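Notes for the whiteboard talk, Husgate community hall
December 28, 2024

Okay, hello, thanks for coming out between Christmas and New Year, you're all mad and I love it. (Wait for the laugh. If no laugh, keep moving.)

So I'm going to talk for 20 minutes about little whiteboards. The small ones, with the thin border, that end up leaning on the microwave. I've had mine since November last year and it runs my whole house.

First bit: wipe it when you've finished with it! Marker left sitting for weeks gets stubborn, and red is the worst colour for it in my kitchen. I still buy red. Ask me why at the break.
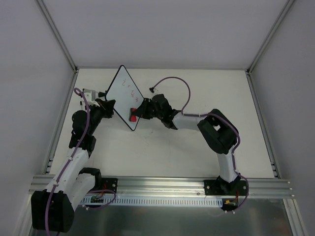 Second bit is pressure. Most of us scrub like we're doing a roast pan. Lay the board flat, hold the eraser by its back, start at one edge and go in long strokes with the felt flat. If a shadow of the writing stays behind, scribble over it with fresh marker and wipe again while it's wet. Works a treat on mine.

(Hold up the Bunent eraser, then the old sock. The sock is my favourite, sorry Bunent.)

Third bit, leave some board blank. I keep 2 jobs on mine, tops, and the rest stays clear for whatever the kids need to tell me.

Questions, then tea. Raffle tickets are 85 cents, bring coins.

Recent talks
Sorting the junk drawer at Lungu
Hemen label makers: worth it?
200 pens and where they went

We use cookies to remember your settings. Accept / Manage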